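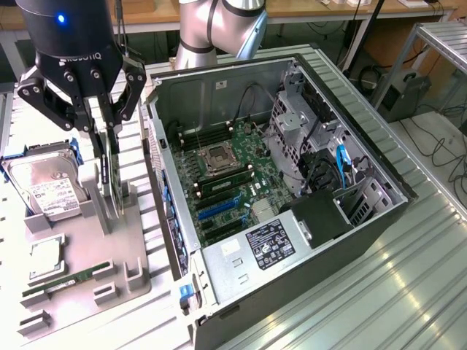
The first box of capsicums turned up on Tuesday and I have been useless at everything else since. They're the long pointed red ones from Deolinda Teixeira's place out past Siltumberg, and if you've only ever had the blocky supermarket kind you are in for such a treat!

Deolinda grows a variety called Serra, which she started in trays back in August, and she's got 34 rows of it under shade cloth this year (last year it was seven, so you can imagine how much picking is going on). I drove out on Saturday morning to grab a second box and ended up staying for lunch, sitting on an upturned crate with a bread roll and a whole raw capsicum, eating it like an apple. So sweet, and the skin is thin enough that you don't even think about peeling it.

She was also trialling a little yellow one, Skelell, but the colour's been patchy and the birds have found it. I thought it tasted great. She wants another season before she'll sell any, fair enough.

The packing has changed too. Everything now goes out through Stirkomus, the growers' co-op, in 4 kilo cartons, and she reckons it's saved her a lot of early starts. The cartons stack nicely in the back of my hatchback, I can report. 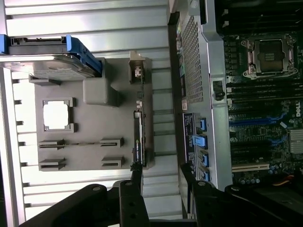

Hard drive in its blue caddy, side panel off.

Anyway, what to do with a whole carton. Half of mine went straight on the barbecue, whole, for around 30 minutes with the lid down, then into a bowl with olive oil, garlic and a good splash of vinegar. They keep all week in the fridge and the oil is the best bit, so have bread ready. The rest I've been slicing raw into everything: eggs, salads, cheese toasties (trust me on the toasties).

Deolinda's gate stall is open Saturdays until she sells out. Bring cash and your own bags, and leave me a box, please!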